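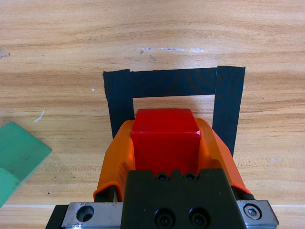

Red cube, orange fingers, tape box. Wrist camera view.

I have been teaching a robot arm to put a cube inside a taped outline on a table for most of February, and I said I would write up how it went. It is a long post for a small job. If you only want the settings, they are near the bottom.

The arm is a Vornel, the smaller of the two they sell, with a parallel gripper on a rail. There are two ways of showing it a task. You can take hold of the arm and move it through the job yourself, with the motors slack, or you can drive it from a second, lighter arm clamped to the other side of the desk. I started with the first way and ended up with the second.

Moving it by hand is the one that looks good in videos. You hold the arm near the wrist, walk it over to the cube, press a foot switch to close the fingers, walk it to the tape and let go. I recorded 30 of these over two evenings. The first trouble was my own hand, which kept getting into the side camera. The second was that I was pushing against the weight of the arm the whole time, so every recording had a little sag in it just before the cube was set down. The policy learned the sag very well. It would come in over the tape, dip, and bump the cube into the table early.

So I threw those out and borrowed a leader arm from Nayara Guimarães, who uses the same pair at work. With the leader you sit back from the table and the real arm copies you. There is a short lag, and for the first hour I overshot everything. After that it felt normal. My advice is to spend that first hour with recording switched off.

The software is Tiltusance, which stores the joint positions and the camera pictures together and lets you replay any demonstration on the arm. Replaying is worth doing. I went through the first batch one at a time on a Thursday night and found several where I had stopped to think halfway, with the cube hanging in the air. A pause like that does harm. The robot sees the same picture for two seconds with no movement attached to it, and later on it stops in the same place and stays there. I deleted all of those.

Some things about the tape. It is ordinary black tape, stuck down by hand, and it is a bit wrinkled. I had thought about printing a neat target on card, but card slides about. What matters more is that the wrist camera can see the outline while the cube is being carried. In this view the fingers cover the lower ends of the two side strips, so the top strip and the upper corners are what I steer by. I try to come at it the same way each time – from below, fairly slow, with the cube upright – and leave the variety to where the cube starts from.

That last part took me a while to learn. In my first set with the leader arm I varied everything at once: start position, path, speed, the angle of the wrist. It felt thorough and it trained badly. For the second set I kept the carrying and placing as steady as I could and only moved the starting point. I made 97 demonstrations that way and kept 77 after replaying them.

Trained on those, the arm put the cube fully inside the tape on most tries. When it missed, it was nearly always the grip. If one finger touched the cube first, the cube turned a little and went down crooked, with a corner over the line. I have since gone back and recorded some where I deliberately start with a bad grip, open the fingers, line up again and carry on. It is dull work but the arm has started to do the same, which pleased me more than the placing did.

Settings, for those who asked. Each demonstration is roughly 900 frames, including the move back to the rest position. Wrist camera and side camera both on, exposure fixed on both. Gripper speed turned down to half. I trim the start of each recording up to the first movement and leave the end alone.

A reader called Ho asked whether the hand-guided recordings could be mixed in with the others to save waste. I tried it. The dip came back, fainter but still there, so I took them out again.

Nayara has suggested trying Hokance for the training side, as it handles uneven recording lengths better than what I use now. I have downloaded it and not opened it yet. Next I want to move the tape to a different part of the table and see how many new demonstrations it takes before the arm stops going to the old spot. The leader arm has to go back at the end of the month, so that will have to be soon.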